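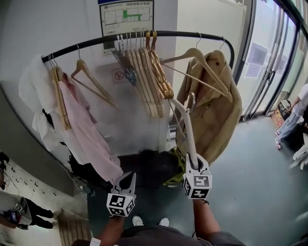 January 7, 2026. Second pass on the spare clothes rail at Flurnstead. Shona Treloar wants the rail down to one garment type per section before the new hangers from Rultel go on, and I would like the same. The obstacle is hanger stock. The middle of the rail is packed with thin metal ones on the left and plain wooden ones pressed nearly flat against each other on the right, then two glossy orange-brown ones hanging slightly forward. Very few clothes by comparison: the pink shirt, something white at the far left, the beige trench coat near the curve.

Decision: metal hangers go out entirely. Wooden ones with a crossbar stay, for trousers. The trench coat gets one of the wide-shouldered ones. The pink shirt needs pressing. I wrote that in October too.

The pile on the floor under the rail is to be sorted separately. Not started.

Ordered 20 hangers, matte, no bar. Lorraine Ruawai asked for 137 across all the rooms, which exceeds the budget line of 284 at the Rultel unit price. Sent her the arithmetic. Reply pending.

Tomorrow: measure the rail on the curved end, check hook diameter, iron.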